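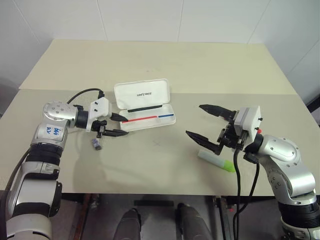 Notes: Do planners make us finish more?

Slide 1. Ask who bought a planner in November. Wait for hands.

Slide 2. The Homum survey: 234 people, 198 said they "felt organized." Felt. No one checked their to-do lists. Say that slowly.

Slide 3. Chala sells a 15-minute morning routine. I tried it and mostly got good at filling in boxes. Skip if short on time.

Slide 4. What would change my mind: finished work, counted by someone else.

Recent talks
Is Inbox Zero Worth It?
The Wultden Study, Reread

Contact Tosow Talks | © Tosow | Back to top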